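3.2 Return to riding after a fall

The second part of the study looks at how jockeys come back to race riding after a long absence. We used the stewards' records of the Vestar circuit, which contain 2,790 reported incidents. From these we selected the 206 cases in which the rider was away from racing for more than four weeks. Cases where the rider retired, or moved to another circuit before the return, were left out, and they are treated separately in Section 3.4.

For each case we noted the type of injury, the number of weeks away, and the number of rides taken in the first month after the return. The coding was done by two of the authors (Bangash and Owino) who worked separately and did not see the race results. When they disagreed, the third author read the report again and made the final choice. This happened mostly with shoulder injuries, because the older reports use the words "shoulder" and "collarbone" without a clear difference.

The riders in our sample took together 1,274 rides in the first month. The distribution of these rides is very uneven. A small group of riders was given many mounts at once, usually by the trainer for whom they had ridden before the fall, while other riders waited several weeks for a second booking. We return to this point in the discussion, as it agrees with the earlier observation of Sachdeva and Sachdeva that loyalty of the stable matters more than the length of the absence.

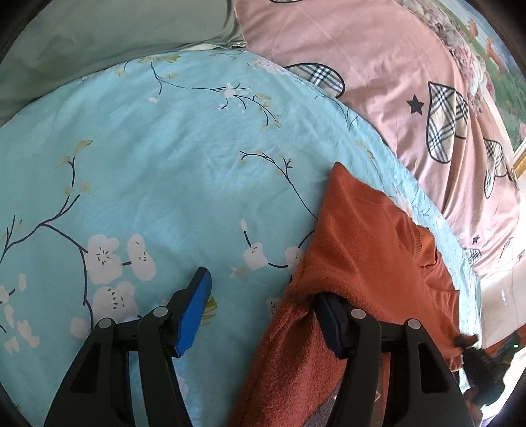 Figure 4. Bedsheet with branches and blossoms, orange garment and two gripper fingers.

Apprentices need a separate remark. There were 13 apprentices among the returning riders, and their weight allowance was still valid in all cases. One could expect that the allowance would help them to find rides. In our data we do not see such an effect, but the group is too small for a firm statement.

We also asked whether the first winner after the return comes in a race of lower class. For country riders the answer is yes, and for city riders the picture is mixed. Some of the city riders had their first success at a provincial meeting, to which they traveled only for one or two mounts. It is possible that they chose these meetings on purpose, in order to regain fitness under less pressure. The records give no information about the reasons of the rider, and for this we depend on the interviews described in Section 3.3.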